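Forum > Arms and Grippers > Kits and Services > Osen table kit, anyone bought it?

jiduvstead_dan
Looking at the Osen kit from Hovisico for our teaching lab. It's the arm, the gripper and a crate of play food and dishes, with 20 ready-made tasks. Has anyone had one for more than a week?

marlpit
We've had ours since January. Setting up took four days, mostly mounting and cabling. Bottles are the hardest thing in the set. I get the best results taking them by the neck with the fingers level. 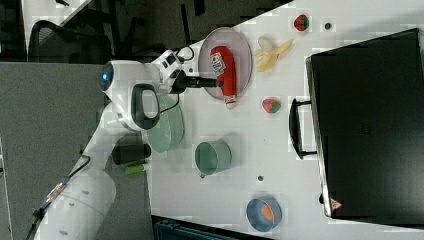

Photo: Vasylyna Bondarchuk

Over 100 tries the neck grip held far better for us than the middle of the body, where the bottle tends to roll.

tobw
Can't agree with that. The neck grip is fine until you want to stand the bottle up, then it swings. Coming straight down on the body is slower but you know where it will end up. Also, 280 a month for the support plan is steep when replies take a week.

marlpit
Mine came back in two days. Depends who you get, I suppose.

jiduvstead_dan
Does it cope with a full table? Ours would never be tidy.

tobw
Depends on the layout. I'd leave space on both sides of whatever you're picking up - the fingers need room to open. Tall things near the arm are a nuisance too.
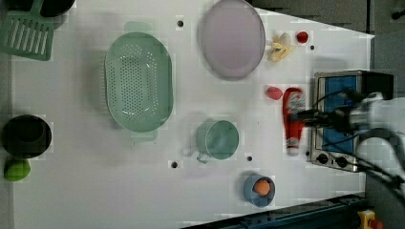 Gripper over the bottle, colander and plate further across the table.

marlpit
Agree on the spacing. The Vakulenko set has softer fingers and is kinder to the bowls, but you have to write your own tasks.

jiduvstead_dan
Thanks both. I'll ask Hovisico for a month's trial without the support plan and see what they say.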